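About Trukon

Trukon is a small testing company in Drerbridge. We try out grippers, arms, cameras and controllers for firms that want to buy them and do not have the time, or the people, to compare them properly. We sell no hardware of our own and we take no commission from those who do.

Lies Kramer started the company after eleven years in a packaging plant, where she had to live with the wrong gripper for four of them. The first customer was Seidel, a bakery supplier, who asked a simple question: which fingers can hold a loaf without pressing it flat? Our report had 40 pages. The customer read two of them, and since then we write shorter.

Most of our comparisons begin in simulation. We put the arm on its pedestal next to a counter, we lay out things of different shape, such as bread, bottles, a mug or a wrench, and we let each gripper try each object from above and from the side. A candidate must do 100 grasps per object before we bring the real one to the bench. This saves our customers a lot of shipping – and it saves us some broken cups. 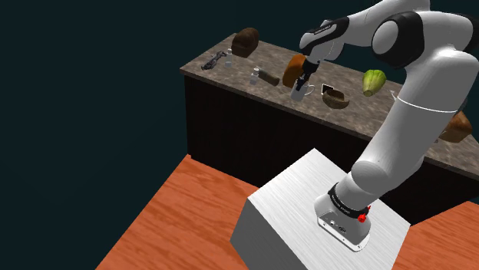
Do you also test grippers that we have already bought?

Send it to us with its cable and its controller, and we will run it on the same program as the others. You get the same report, also when the result is not so pleasant for the purchase department.

Our test program is called Seteo. It keeps the speed, the closing force and the approach the same for every gripper, so that the numbers can be put side by side. At the moment its library has 700 objects, and customers may add their own. We do not publish results under the name of a manufacturer unless he agrees to it.

In February we moved to a bigger hall with space for two more benches. Visitors are welcome after an appointment by phone, extension 2502. Please bring the part that gives you trouble – a drawing is good, but the part is better.

Page last changed: September 13, 2018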